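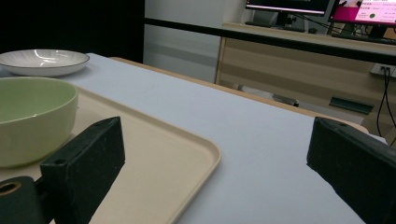
A green bowl on a tray and a white plate on a covered table, beyond the left finger of a gripper.

Irno has told customers to stop using one batch of its gripper fingers after a fault caused them to close harder than commanded, the company said in a notice sent out in October.

The Plultthorpe firm makes two-finger grippers for research groups that teach robots to handle dishes and other household items. The notice covers 29 units, 21 of which had already been shipped. The rest are being held at the factory.

The fault was traced to a position sensor that can slip on its shaft after long use. When it slips, the controller reads the fingers as farther apart than they are and keeps driving the motor. Irno said the problem appeared in testing after 3,000 open-and-close cycles.

One injury has been reported. An operator at Tikar, a robotics lab, had a finger pinched while clearing pieces of a broken bowl from the table. The operator was treated on site and went back to work the next morning. Tikar has since switched off its affected units.

"The force limit did not trip because the controller believed the fingers were still open," said Lihua Yu, head of product safety at Irno. "We should have had a second check on motor current, and that is now being added."

Owners are asked to disconnect power before reaching between the fingers – the stop button alone holds the last position and does not release the grip. Replacement sensors will come from Sveinbjörnsson, which also supplies the motors, and will be fitted free of charge.

Irno expects to finish the repairs in 18 working days. Grippers from earlier batches use a different sensor mount and are not affected.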